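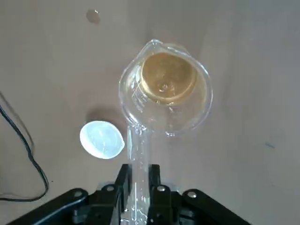

Month two of collecting demos for the Zivitham pour policy. We want 600 good episodes by the end of January. We have a little over 500.

Each episode is one person driving the two arms through one short task with small glassware. Grip, lift, move, tilt, set down. The model only learns from what we record, so sloppy driving goes straight into the data.

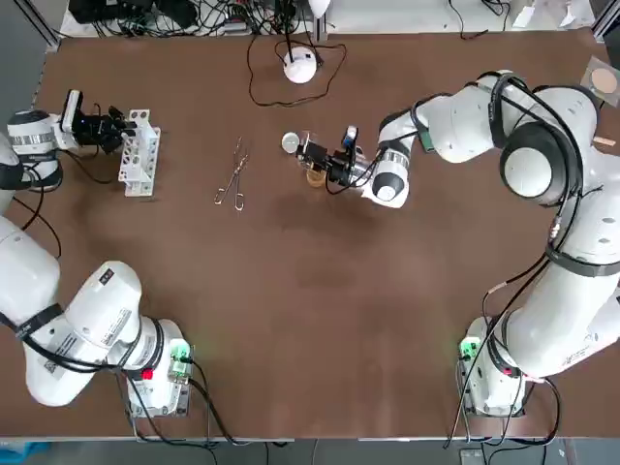

We move the rack and the tongs to new spots every 16 episodes. Early on we left them alone, and the first policy reached for where the glass used to be. That cost us a week in Rarville and 50 episodes we can't use.

Clear glass is the hard part. Depth readings on it are poor, so we lean on the wrist views.

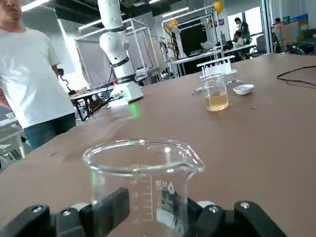 Wrist view, empty beaker in the grip, amber one farther back on the table.

Dineo Mahlangu wrote our labeling rules. A spill gets tagged and kept. A dropped grasp gets tagged and kept if the driver recovers. Anything with a long pause is thrown out – the model picks up hesitation fast.
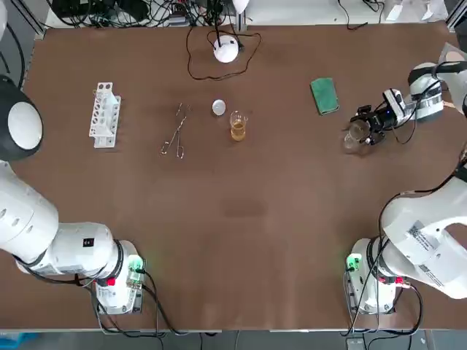
Head view with the right arm holding a beaker just over the table.

Next up is the same set of tasks on the Adams bench, with different lighting. I'll post numbers once the first training run is done.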